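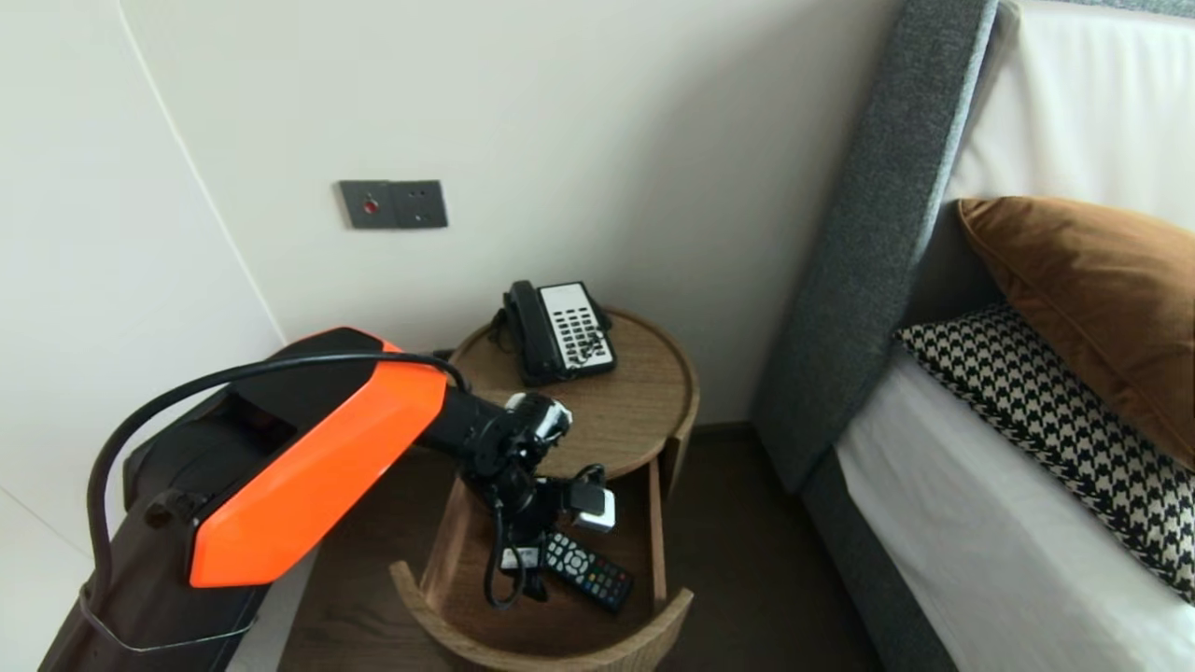

BEDSIDE TALK - speaker notes, v3, the long one
June, housekeeping and fitout day, 35 min plus questions
Print single sided!! lost my place last time

START (slow down, breathe)

Hello, thanks. Thank Chanida Rungrueang for the invite, she runs the day. Say where I'm from: Pilthorpe, small hotel, 3 floors, I look after the rooms. Not a designer. Came up through housekeeping.

Talk is about the bedside. That's all. One piece of furniture, whatever's on it, whatever's in it, the wall over it. Half an hour on nightstands, people laugh here, let them.

Ask the room: hands up who slept in a hotel last night. Keep em up if you could find the light switch from the pillow. (Hands go down. Wait for it.)

WHY THE BEDSIDE

Guest spends most of the stay within arm's reach of it. Asleep mostly, but still.

First thing touched at check-in: door. Second thing: they dump stuff on the nightstand. Keys, phone, glasses, watch, a muffin.

Our comment cards. I went through a whole box of them, 274 cards, read every one at the kitchen table over a couple of weeks. Not a survey, don't claim it is. Bedside came up more than the shower. I'd have bet on the shower.

What they wrote, read three or four out:
- "Couldn't find the remote till the second night"
- "Phone takes up whole table"
- "Lovely little round table, nowhere for my book"
- "What does the red button do"

Pause on the red button one. Come back to it.

THE ROUND ONE

Our nightstand. Call it the drum, everyone at work does. Wooden, cylinder shape, round top with a bit of a raised lip running round the rim. Open at the front, scooped out, shelf down low inside.

Bought from Stirik, over 400 dollars each landed. I did not choose it. I argued against it, was wrong on about half of it. Own up to that, gets a laugh.

What I said against it:
round thing in a corner wastes the corner. You get two dead wedges behind it. Dust, hair ties, coins.
No drawer. Where does the guest put anything private
Can't push it flush to anything

What I got wrong:
No corners to hit your knee on at 2 am. Huge. We used to get bruised shin comments, we don't now.
No drawer = nothing left behind in the drawer. Lost property dropped right off. Attendants love it. Open front, you bend down, you look, done.
The lip. Thought the lip was decoration. Pens don't roll off, pills don't roll off. Glasses of water still get knocked over but the water sort of stays put long enough to grab a towel.

What I got right:
The wedges. Still the wedges. Crevice tool only, or pull the whole drum out, and it's heavier than it looks. Two hands, bend your knees, slide don't lift.
Lip catches crud. Cloth goes straight over the middle and misses the inside edge. Train people to run a finger in the cloth right round the rim, once round, like wiping a bowl.

(If running late skip the next bit to PHONE)

Wood and water. Rings. We tried glass tops, cut round, sat inside the lip. Looked smart for a week. Water got under the glass and that was worse, you couldn't get at it. Took them all off. They're in the basement if anyone wants a stack of round glass, serious offer.

Polish: hardly any. Damp cloth, dry cloth. Spray on the cloth never on the top, because of the phone, goes in the keypad.

THE PHONE

Desk phone, corded handset. Yes we still have them. Somebody will ask so do it now.

Who uses it: older guests, people whose mobile is flat, people wanting towels. Kids. And anyone who's crook at night and can't think, picks up the handset, gets a human. I'm not giving that up.

But it's big. On a small round top it's most of the top. So where does it go.

We tried
front: guest's elbow finds it. Handset off the cradle all night, line engaged, wake-up call doesn't get through. Happened to a man with a flight. Not a good morning
middle: nothing else fits, see comment card
toward the back: this is the answer. Cradle still reachable, front half of the top free for guest's own things

Handset side matters too. Think about which hand comes out of the bed. If the bed is on the right of the table the guest is reaching across from the right, and the cord should not be what they reach over. Walk the room lying down. I mean it, take your shoes off and lie on the bed. Prasert Suwannarat is our maintenance fella and he thought I was having a nap. Then he tried it and moved four phones that afternoon.

Cord: untwist it weekly. Hold the handset up, let it dangle, let it spin. Takes ten seconds. Looks like nothing but a twisted cord drags the whole phone round.

Cleaning the handset. Earpiece, mouthpiece, the grip, then the keypad last. Wipe not spray. Small buttons, so a cotton bud for round the edges on a deep clean day. Everybody forgets the underside of the handset where it sits in the cradle, lift it up and look.

Little card with the extension numbers. Ours was leaning on the phone, always on the floor. Now it's inside the compendium on the desk and reception's "0" is all most people want anyway.

THE REMOTE

The thing guests complain about most and also the dirtiest thing in the room, you all know this.

Where should it live? I've had full on arguments about this.

Option one, by the TV. Tidy. Useless. Guest is in bed.
Option two, on the pillow or the bed. No. Gets folded into the linen and goes off to the laundry. We lost nine that way in one winter, one came back, it was very clean.
Option three, on top of the nightstand. Fights with the phone.
Option four, shelf inside the nightstand. This is us.

Option four is right but it has the problem of that first comment card, second night before they found it. Black remote in a shaded compartment. From standing up you can't see it, the top's in the way. From the bed you can, if you roll over and look down.

So how you lay it matters. Face up, buttons showing. On an angle, top end toward the bed. Not pushed to the back! Attendants like it square and at the back because it looks neat from the door. Neat from the door isn't where the guest is. On the diagonal near the opening your hand lands on it.

The coloured keys help more than you'd think, red green yellow blue, that's the bit people spot in the gloom. So face up. Said that already. Say it again.

One line on the welcome card now: "TV remote is on the shelf by the bed." Calls to reception about remotes, way down. Cost of this improvement, one line of ink.

Batteries. Check at deep clean, not when it dies. It dies at 11 pm, always, with one person on the desk.

Covers and sleeves: tried plastic sleeves, went cloudy, guests hated them, felt like a hospital. Wipe it instead, every stay, front back and sides.

THE WALL

Go to the plate over the nightstand. Dark grey on an off-white wall. Good contrast, you can find it with sleepy eyes, I like that. Mészáros did our electrical, they wanted white on white. We said no. Best row I ever won.

Dark grey shows dust along the top edge though. One swipe. Put it on the list or it doesn't happen.

Red button. OK so. Small round red button within reach of a pillow and no label, what do people do? They press it. Kids press it. Adults press it to see. In ours it's the call for assistance, goes through to the desk.

First month it was going off constantly. Not joking, reception wanted them all disconnected. I said put words next to it first. Line on the welcome card, and the attendant is allowed to tell guests if they're in the corridor. Dropped to almost nothing. And the real calls come through, and there've been a few, and that's why it stays.

DON'T tell the story about the honeymoon couple. Not this crowd.

Test it. Prasert does a corridor at a time with someone on the desk ticking them off. Needs two people and a radio, half an hour.

CURVED WALLS (short)

Bit of a tangent but somebody always asks. We've got walls that bow out with a soft rounded corner, white panel. Pretty. Suitcases slide along it insted of chipping. But:
- nothing square sits against it
- marks show, and you wipe a curve in long strokes not circles or you see it in side light
- touch up paint never matches, so write the batch number on the lid, please, everybody

COSTS (one slide worth, don't dwell)

What we spent fixing the bedsides, the whole building, after the furniture was already in: $3,244. That's cards, cotton buds, replacement remotes, new handset cords, Prasert's overtime. No new furniture. The manager had a quote from Kidevetti for a full swap to square tables with drawers. We didn't need it. Don't say the quote figure, it was given in confidence.

THE ROUTINE (hand out sheet goes round NOW)

Read it aloud, people write it down even when they've got the sheet.

1. Look in the compartment first, before wiping anything. Lost property.
2. Remote out, wipe, put to one side
3. Shelf, then the inside of the scoop, dust hangs up under the cut edge
4. Phone up, wipe under, wipe phone, cord straight
5. Top, then round the lip with a finger
6. Wall plate top edge, around the button, don't press it
7. Phone to the back. Remote on shelf, face up, diagonal
8. Lie down look. Supervisors only, new staff get embarrassed

Time it takes once you've got it: under two minutes.

QUESTIONS they'll ask

Lamps? Ours are on the wall on the other side, whole other talk.
Charging? Guests want it at the bed. Yes. Working on it. Don't promise a date.
Bibles, compendiums? Desk.
Why not get rid of the phones? See above, be polite.
Does the drum come in other sizes? Ask Stirik, I don't sell them.

Thank Chanida again. Collect spare sheets, leave the clicker on the lecturn.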